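Workshop News, 1st June

The two-arm project: what is working and what is not

By Imogen Mapplebeck

Many members have asked me what I am doing every evening at the corner bench with the door half closed. I am building a robot with two arms. It is a slow work and I am not an engineer by education, so please read this as a report from a learner.

The project has the name Undow. I started it in January with a pair of used arms and a mobile base which I bought from a small seller called Tritovico. The base came with one wheel that did not turn and with no manual. I have replaced the wheel motor, made new cables for both shoulders, and printed the covers again in white plastic, because the old ones were broken at the screw holes. If you print similar parts on our big printer, please use 4 walls in the settings. With 2 walls my covers cracked when I tightened them.

The hardware is now in a state where I can leave it alone for some weeks. The left arm moves well. The right arm still has play in the elbow, and you can hear it click when it changes direction. I have ordered a bearing. Until it comes I do not let the right arm lift anything heavier than a sponge.

So most of my evenings are now spent in simulation. I learned this the hard way. In the first month I tested all my programs directly on the real arm, and in one evening I bent a finger, broke a cup and made a long scratch in the bench (I have sanded it, but you can still find it if you look). In simulation a mistake costs me only the time to press the reset key. I use a package called Skiririx, which runs on the old computer next to the laser cutter. It is not fast, but it is enough for one robot and one place.

The place I use at present is a garden patio with outdoor furniture and a barbecue. I chose it for a simple reason – my brother wants the robot to help at his summer table, and I promised to try. He believes it will serve drinks. I believe it will carry an empty bottle from one spot to another without an accident, and I will be happy with this.

The bottle is more difficult than I expected. It is smooth and narrow at the top, and when the gripper closes too high, the lower part swings. When it closes too low, the wrist has to turn so far that the elbow reaches its limit. I wrote down the settings for every try in a notebook, and after eight evenings I found a height where the grip stays steady in most of my tests. The fingers also need some friction. In the simulation I can write any number I want for it, so I had to be strict with myself and measure the real rubber pads first. I pulled a bottle out of them with a luggage scale. It is not a scientific method, but the number was much lower than the one I had invented.

There is one more problem, and here I would be glad for help. The robot plans its path as if only the arm exists. It forgets that the bottle sticks out of the hand. When there is something on the ground near the path, such as a plant, the arm passes it correctly and the bottle goes straight through the leaves. I think I must attach the shape of the bottle to the hand in the planning program, but each time I do this the planner says that the hand is already in collision and refuses to move. If somebody has solved this before, please leave a note in the Mapplebeck box under the stairs.

A few practical matters. The red switch on the corner bench is the emergency stop for the real arms, so please do not use it for the lamp. The shelf above the bench can be used by everyone again. And the log files have filled 3000 megabytes on the shared disk, for which I am sorry – I will move them to my own disk this week.

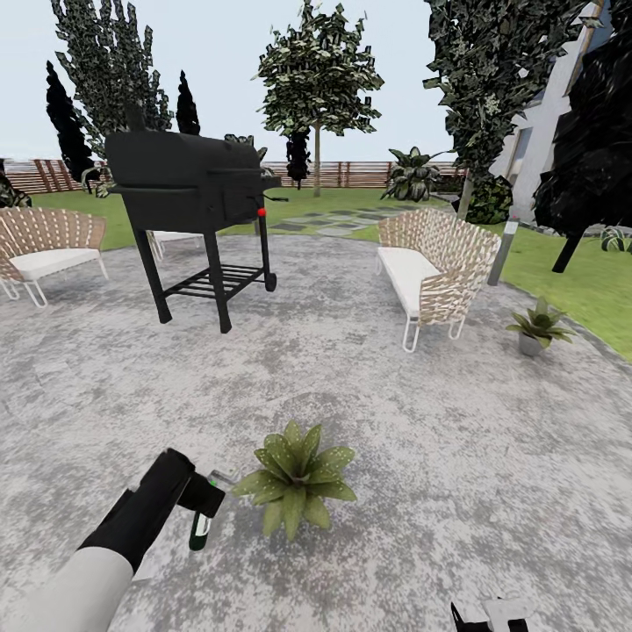
When the bearing arrives I will need a second person for one evening, to hold the upper arm while I press the old bearing out of the elbow. No experience is necessary, only steady hands and some patience with my explanations. I bring the tea and the cake.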